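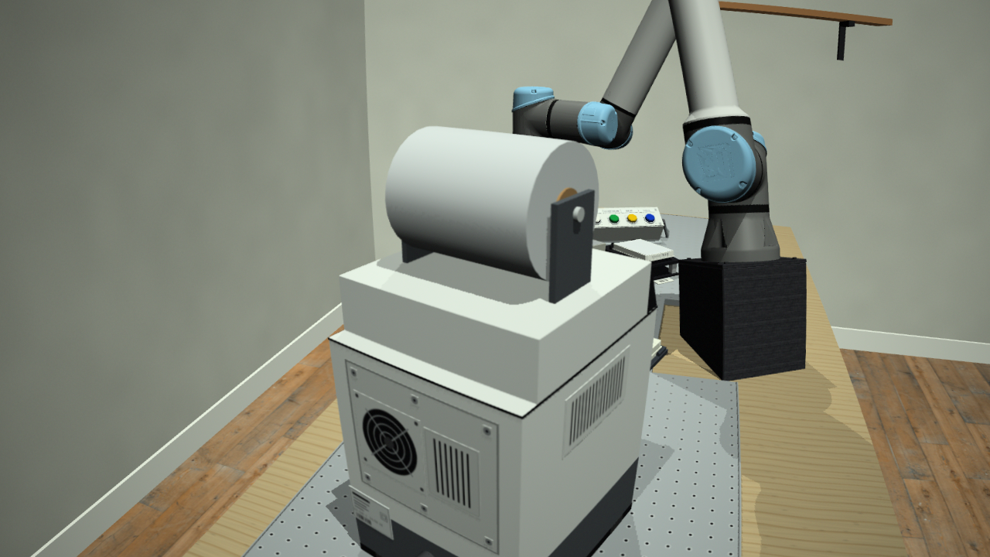
How many rollers should be under a carton when it moves on a gravity conveyor?

At least three rollers should be under the carton at every moment. With two, the carton tips a little each time it leaves a roller, and then it turns and stops.

I learned this rule in my second month at Woninine, where I work in the packing hall. We had bought a used line from McPhee, with the rollers set wide apart for big boxes. Our boxes are small. On the first day I pushed one down the line and it stopped in the middle, and the next nine stopped behind it.

The length of our smallest carton is 314 mm. If you divide by three, you get a little more than 104 mm, so the distance from one roller center to the next must be less than this. We moved the axles to 97 mm. It was slow work, and we had to order more rollers from Endeck, who also sent us two bent ones. They replaced them without discussion.

The slope is another question. I tried to find one angle for all boxes, but I could not. A light box with a soft bottom needs more slope than a heavy box with a hard bottom. In the end we put the legs in the position that suits the light boxes, and we added a small brake roller before the last turn.

Our hall in Plornside sends out 2,000 cartons on a busy day in May, so then I will see if the brake is strong enough. I also want to write about side guides, but I have to measure ours first.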